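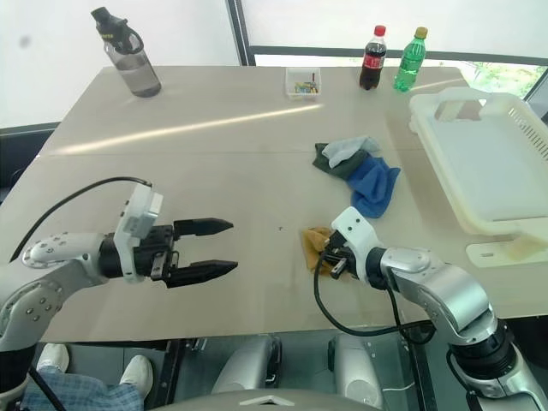
What is this site?
I read old predictions about the future and write up how they did. Mostly they come from American hobby and science magazines, the kind with a flying car on the cover and an ad for truss supports inside the back page. The site's called Plosness, I've been running it for seven years, and there are a lot of posts in the archive now. It started as a way to justify keeping the magazines.

Why "Plosness"?
It's a misprint. One of the first magazines I bought had a story about a moon base with a caption that should have said something about "spaciousness," and whoever set the type had a rough afternoon. I loved it. The domain was free, which should surprise no one.

Where do you get the magazines?
Estate sales, library sales, a swap table I go to every December, and readers (bless you) who clean out a garage and think of me. A big chunk came in one go from Seon-mi Ban, who was moving to a smaller place and had 29 years of her father's subscriptions sitting in apple boxes. I'm still working through those. If you've written to ask why I've been stuck in the fifties since spring, that's why!

Do you make any of these up?
No, and I get asked a lot, mostly about the edible wallpaper. Every post quotes the original and gives the month and page. If I'm working from a photocopy or a clipping with no page number, I say so at the bottom of the post.

How do you decide if a prediction came true?
I use a four-step scale: Got It, Sort Of, Not Yet, and Oh Dear. Got It means a regular person can buy it or use it today and it does more or less what the article promised. Sort Of covers things that exist but ended up doing a different job, like the picture phone, which everybody said would be bolted to the kitchen wall. Not Yet is for stuff people are still seriously working on. Oh Dear is for atomic-powered anything in the living room.

You gave the household helper a Not Yet. I have a robot vacuum. Explain yourself.
I've got one too and I'm fond of it. But the articles were promising something that would answer the door, mix the drinks, fold the sheets and put the kids to bed, all before dinner. A disk that eats phone chargers is lovely, and I gave it its own Sort Of in the cleaning section. The all-purpose helper stays at Not Yet until I read a good reason to move it. I do reread that one every year and I've come close to changing it twice.

Why are you so mean about food pills?
Because I like lunch. Also because the writers never seemed to ask anyone whether they wanted this. There are 15 food pill articles on the site and in all of them it's presented as a treat for the housewife, who can now spend her day doing... they never say what.

Can I suggest a prediction?
Please do! Use the contact form, and if you can send a scan, even a wonky one off your phone, I'll love you for it. Tell me the magazine and the year if you know them. I can't promise to use everything, and I'm slow. The current backlog is 28 suggestions and I take them in order unless one ties in with something I'm already writing.

Do you cover novels and movies?
Not really. Fiction writers are allowed to make things up, so marking them feels unfair. I made an exception for the Jarna Papers, which were sold as fiction but read exactly like a sales brochure for monorails. People still argue in the comments there. Go have a look if you like monorails or arguing.

What happened to the Plellholm series?
It's on pause. For newer readers, Plellholm was a planned "city of tomorrow" from a pamphlet I found folded inside another magazine, with moving sidewalks and a dome and a very confident bus map. I've written up the streets and the housing, and I'm missing the back half, which covers schools and, I think, weather control. If you have a copy, write to me right away, day or night.

Who does the drawings at the top of the older posts?
Those are by Rimkutė, who signs with just the one name and would like to keep it that way. Please ask before you reuse them. I'll pass your message along.

Is there a newsletter?
There is. It goes out when I've got something to say, so some months you'll get two and some months you'll get none. I don't share the list with anybody. The unsubscribe link is at the bottom, and I won't be hurt. Much.

I left a comment and it didn't show up.
First comments wait for me to approve them, and I only look in the evenings. If it had more than two links in it, the spam filter probably ate it. Send me a note and I'll go fish it out.

Last updated 21st August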